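Kitchen bits, end of year
Posted Thursday, December 29, 2022
Filed under: Gallery / Kitchen / Racks and baskets

Quick one before we head up the coast. Had meant to do this page back in May, then winter, then everything. Gallery is short this time, mostly the small table stuff: rack, plates, the round basket. Captions when I get a minute, notes first.

The rack. Light wood, two long rails with pegs standing up along them, thin crossbars at the end, chunky feet. Plates go in on edge, one behind the other. Came from Arruda, the secondhand place on the highway, in the box of odds by the counter. Paid too much probably. Don't care. The old wire one left rust rings on everything and I was over it.

Things I've learned about wooden racks, in no order:
Tip it up to dry overnight. Feet first, they're what goes.
No dishwasher. Obviously. I did it once to a different one.
A bit of food-safe oil every couple of months, wipe off the extra, leave it a day. I use the Seltum one but whatever you've got.
Big dinner plates lean more than you'd like. Side plates are happier.
Mugs don't belong in it. Stop putting mugs in it (you know who you are).

Plates. The mixed colours are on purpose now, weren't to begin with. We had a full white set and it went one by one, as they do, and I replaced them with whatever was nice that week. Yellow, light blue, and a pale grey one that's a bit see-through. Yellow goes at the near end becuase it's the cheerful one and I like seeing it first. The blue has a raised rim, good for anything saucy. Toast on the grey. No idea why, it's just the toast plate.

Someone emailed asking if I'd do a matching set for the gallery. No! Sorry. Matching sets are lovely in other people's houses.

Basket. Dark brown wicker, round, braided around the rim, weave going out from the middle like a wheel. It has been a bread basket, a peg basket, a place for keys. Two ears of corn in it at the moment, one more orange than the other. Corn looks better in there than bread did, crumbs got into the weave and you could never get them all out. Old toothbrush works, sort of. Shake it outside first.

If you're buying one secondhand, run your thumb around the braid. Any sharp ends, put it back. Had one from the Witard market that snagged every tea towel in the house and in the end it went to the shed to hold string.

The grid holder. The white one with black lines on the sides, sits right across the edge of the table, light wooden board inside. People ask about this more than the rest put together. Don't have a maker for it, no label I can find. Looks a bit like maths paper. Squares on one side are all different sizes which annoyed me for a week and now I like it.

The table itself is just brown. Nothing to report. Wants a wipe more often than it gets one, and hot things go on a mat, we've had that talk.

Other stuff from the inbox. Yes the gallery numbers are a mess, the old site was Imosard and when it moved over the pages got renumbered, so this is 1642 and the last kitchen one is 826. I'm not fixing it. Search by "kitchen" and you'll find most of it. Some of the older links go to the laundry page, working on that one.

Prices: please don't ask, I forget, and half of it was swaps. The basket was swapped for almost 40 jam jars, lids included, and I reckon I came out ahead.

Nothing on here is for sale either. A few of you have asked about the rack. 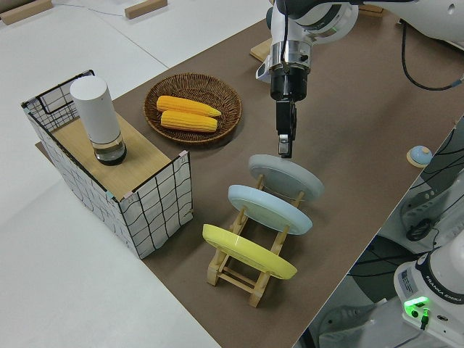 Next lot will be the pantry shelves, if they're ever tidy enough. Jars, tins, the drawer under the kettle. Back in a couple of weeks, comments are open but I wont be checking much.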